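스티노보(Stinovo) 문장 카드 세트 사용 후기, 두 달 동안 써 보았습니다

저는 한국에 온 지 오래되었지만 한국어로 마음을 쓰는 일은 아직 어렵습니다. 말은 괜찮습니다. 시장에서도 병원에서도 말은 잘 통합니다. 그런데 축하 카드를 앞에 놓고 펜을 잡으면 갑자기 아무 말도 생각나지 않습니다. 남편의 부모님께 드리는 생신 카드, 결혼하는 동료에게 주는 카드, 그리고 결혼기념일에 남편에게 쓰는 카드. 매년 같은 문장을 쓰게 됩니다. "항상 건강하시고 행복하세요." 남편에게까지 그렇게 쓴 해가 있었는데, 남편이 웃으면서 할머니께 받은 카드 같다고 했습니다.

그래서 스티노보의 문장 카드 세트를 샀습니다. 작은 상자 안에 문장 카드 69장이 들어 있고, 빈 축하 카드와 봉투도 조금 들어 있습니다. 문장 카드는 그대로 선물하는 것이 아니고, 보고 참고해서 자기 글을 쓰도록 만든 것입니다. 저는 처음에 이것을 잘못 이해해서 빈 카드가 왜 이렇게 적은지 이상하게 생각했습니다. 사실 분은 상품 설명을 끝까지 읽으시기 바랍니다.

문장 카드는 주제별로 나누어져 있습니다. 사랑, 결혼, 생일, 감사, 위로, 새해입니다. 카드 앞면에는 짧은 문장이 하나 있고, 뒷면에는 같은 뜻을 조금 길게 쓴 글이 있습니다. 뒷면 아래쪽에 "친한 사이", "어른께", "직장에서" 같은 표시가 있는데 저에게는 이 표시가 문장보다 더 도움이 되었습니다. 한국어에서 가장 무서운 것은 틀린 문법이 아니라 맞는 문법으로 실례를 하는 것이기 때문입니다. 예전에 시어머니께 "수고하셨어요"라고 써서 드린 적이 있습니다. 시어머니는 아무 말씀도 안 하셨지만 나중에 남편이 설명해 주어서 얼굴이 뜨거웠습니다.

사랑 주제의 문장부터 이야기하겠습니다. 이 부분이 제일 많고, 솔직히 제일 고르지 않습니다. 좋은 문장은 정말 좋습니다. 예를 들면 "오늘도 당신이 먼저 불을 켜 놓은 집으로 돌아갑니다" 같은 문장입니다. 큰 단어가 하나도 없는데 같이 사는 사람의 마음이 보입니다. 저는 이 문장을 조금 바꾸어서 남편에게 썼습니다. 우리 집은 제가 먼저 퇴근해서 불을 켜는 사람이 저입니다. 그래서 "내가 불을 켜 놓을 테니까 천천히 와요"라고 썼습니다. 남편은 카드를 지갑에 넣으려고 했는데 너무 커서 들어가지 않았습니다.

반대로 너무 달콤해서 쓸 수 없는 문장도 있습니다. "당신은 나의 우주이자 별이자 은하수입니다"는 하나만 골라 주었으면 좋겠습니다. 눈동자에 바다가 있다는 문장도 비슷한 것이 2장 있습니다. 스무 살에 받으면 좋아했을지도 모르지만, 아침에 같이 쓰레기를 버리러 나가는 사이에서는 쓰기가 어렵습니다. 제가 나이를 먹어서 그런 것일 수도 있으니까 이것은 취향이라고 생각해 주십시오.
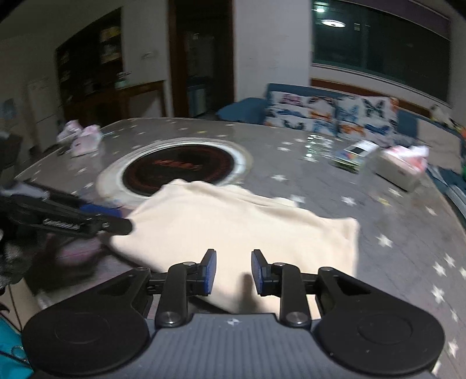 위로 주제는 기대하지 않았는데 제일 잘 만들어졌습니다. 슬픈 일이 있는 사람에게 카드를 쓸 때 저는 언제나 말을 너무 많이 합니다. 불안해서 그렇습니다. 이 세트의 위로 문장은 모두 짧고, "힘내세요"라는 말이 거의 없습니다. "답장은 하지 않으셔도 됩니다"라는 문장이 한 장에 있는데, 저는 이것이 아주 친절한 말이라고 느꼈습니다. 아버지를 보내 드린 이웃에게 카드를 쓸 때 이 문장을 마지막에 넣었습니다.

감사 주제는 보통입니다. 선생님께 드리는 문장은 많고, 경비 아저씨나 택배 기사님처럼 매일 만나지만 이름을 모르는 분께 쓸 문장은 적습니다. 저는 그런 카드를 자주 쓰기 때문에 조금 아쉬웠습니다. 새해 주제는 "새해 복 많이 받으세요"를 여러 가지로 돌려서 쓴 것인데, 읽고 나서 역시 그냥 "새해 복 많이 받으세요"가 제일 좋다고 생각했습니다.

종이 이야기도 하겠습니다. 문장 카드는 두껍고 표면이 조금 거칠어서 손으로 넘기기 좋습니다. 상자에 넣고 빼는 것을 많이 했는데 모서리가 아직 괜찮습니다. 문제는 빈 카드입니다. 만년필로 쓰면 잉크가 번집니다. 저는 결혼기념일 카드를 만년필로 쓰다가 "사랑"의 "랑"이 까만 점이 되어서 다시 썼습니다. 볼펜으로 쓰면 괜찮고, 가는 사인펜도 괜찮습니다. 봉투는 풀이 약합니다. 입구가 저절로 열려서 스티커를 하나 붙여야 합니다.

글씨체는 읽기 쉽습니다. 다만 사랑 주제의 카드 몇 장은 멋있는 손글씨체로 되어 있어서, 저 같은 외국인은 "를"과 "틀"을 구별하려고 카드를 창문 쪽으로 들고 봐야 했습니다. 한국 사람에게는 문제가 없을 것입니다. 남편은 한 번에 읽었습니다.

다른 제품과 비교를 해 보겠습니다. 이전에 주르네멜(Jurnemel)이라는 곳의 축하 문구 책을 썼습니다. 그 책에는 문장이 419개 있습니다. 숫자만 보면 그쪽이 훨씬 좋은 것 같지만, 저는 그 책에서 문장을 고르는 데에 카드를 쓰는 것보다 시간이 더 걸렸습니다. 비슷한 문장이 계속 나오고, 어른께 써도 되는 문장인지 표시가 없습니다. 대신 책에는 돌잔치, 개업, 이사, 퇴직 같은 경우가 자세히 들어 있습니다. 스티노보에는 개업이 없습니다. 친구가 미용실을 열었을 때는 결국 책장에서 그 책을 다시 꺼냈습니다.

아티스(Atis)의 편지지 세트에도 작은 예문 종이가 들어 있습니다. 종이의 질은 아티스가 제일 좋습니다. 만년필로 써도 번지지 않고 봉투도 잘 붙습니다. 예문은 몇 개 없고 모두 연인에게 쓰는 것이라서, 저는 지금 문장은 스티노보를 보고 쓰는 것은 아티스에 씁니다. 돈이 두 번 드는 방법이지만 결과는 제일 마음에 듭니다.

쓰는 방법에 대해서 제 경험을 조금 적습니다. 처음에는 문장을 그대로 베꼈습니다. 그런데 그렇게 쓴 카드는 받는 사람이 금방 압니다. 동료가 "이거 어디서 본 것 같아요"라고 했을 때 부끄러웠습니다. 그다음부터는 문장 하나를 고르고, 그 사람과 저만 아는 일을 한 줄 넣고, 고른 문장에서 단어 하나를 바꿉니다. 같이 비를 맞은 날이나 같이 먹은 국수 같은 작은 일이면 됩니다. 5월에 결혼한 동료의 카드에는 "두 사람의 집에 좋은 아침이 많기를 바랍니다"라는 문장을 골랐고, 그 동료가 아침마다 지각하는 사람이라서 "늦지 않는 아침"이라고 바꾸었습니다. 팀 사람들이 모두 좋아했습니다.

한 가지 주의할 점은 존댓말입니다. 문장의 일부만 바꾸면 높임이 섞일 때가 있습니다. 앞은 "당신"인데 뒤는 "께서"가 되는 식입니다. 특히 "당신"이라는 말은 부부 사이에서는 따뜻하지만 다른 사람에게 쓰면 싸우는 말처럼 들린다고 합니다. 카드 뒷면의 표시가 이것을 어느 정도 막아 주지만, 사랑 카드의 문장을 감사 카드에 빌려서 쓰면 표시가 소용이 없습니다. 저는 어른께 드리는 카드는 지금도 남편에게 한 번 보여 주고 봉투에 넣습니다. 남편에게 쓰는 카드는 보여 줄 사람이 없으니까 틀린 채로 줍니다.

가격은 싸지 않습니다. 빈 카드를 다 쓰면 따로 사야 하는데, 스티노보는 빈 카드만 팔지 않습니다. 문의를 했더니 준비 중이라고 답이 왔습니다. 답은 빨리 왔고 친절했습니다.

정리하면, 어른께 쓸 말과 친구에게 쓸 말을 자주 헷갈리는 분에게 추천합니다. 외국인이 아니어도 그런 분이 많다고 들었습니다. 경조사 종류가 많은 직장에 다니는 분에게는 부족할 것입니다. 예쁜 종이를 원하는 분은 다른 제품을 보시는 것이 좋습니다. 저는 별 네 개를 드립니다. 번지는 종이 때문에 하나를 뺐습니다.

추가로 적습니다. 댓글로 영어나 독일어가 같이 있는지 물어보신 분이 계셨는데, 한국어만 있습니다. 그리고 상자 크기를 물어보신 분께는, 제 책상의 작은 서랍에 눕혀서 들어가지만 세워서는 들어가지 않는다고 말씀드립니다.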